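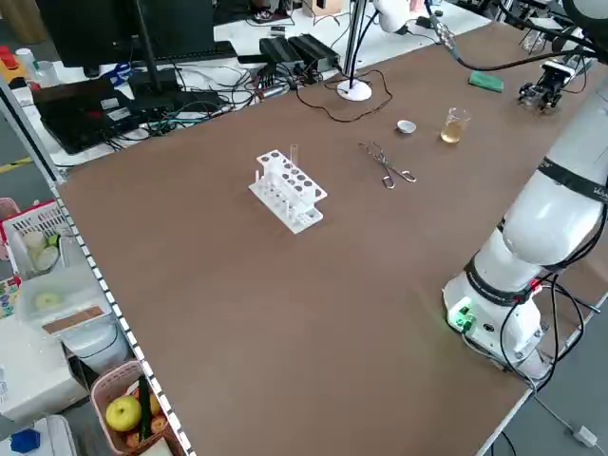 Test tube rack, tongs and evaporating dish on the bench

From: Solange Hervieu
To: famstead-users
Date: March 18, 2022
Subject: Re: [famstead-users] Sync stalls after upgrade on older Android phones

Giáp wrote:
> Since moving to version 7 the client on my Walis handset stops
> syncing part way through the first run. The progress bar stays
> put and the log repeats "queue full, retry". Reinstalling made
> no difference. Server is unchanged. Is anyone else seeing it?

Yes, I can reproduce it on a Drullton tablet running the same Android release. A newer phone on the same account syncs without trouble.

The new client builds the full file list before it sends anything. On my account that is 3,000 entries, and the older system kills the background process when memory runs short. The queue file is left locked, and every later attempt fails with the message you quote.

What works for me:

Stop the client from the system settings, not from its own menu.
Clear the cache, but leave the data alone.
Set "Batch size" to 100 under Advanced before going back online.
Keep the screen on until the first run has ended.

The default batch size is "unlimited", which I would call a bug – version 6 had a fixed limit. I have opened a ticket and attached 2 logs. If yours differs after the "retry" line, please add it there. Leave out the account token, as the log prints it in full.

I have not tested with an SD card as the storage target.

Solange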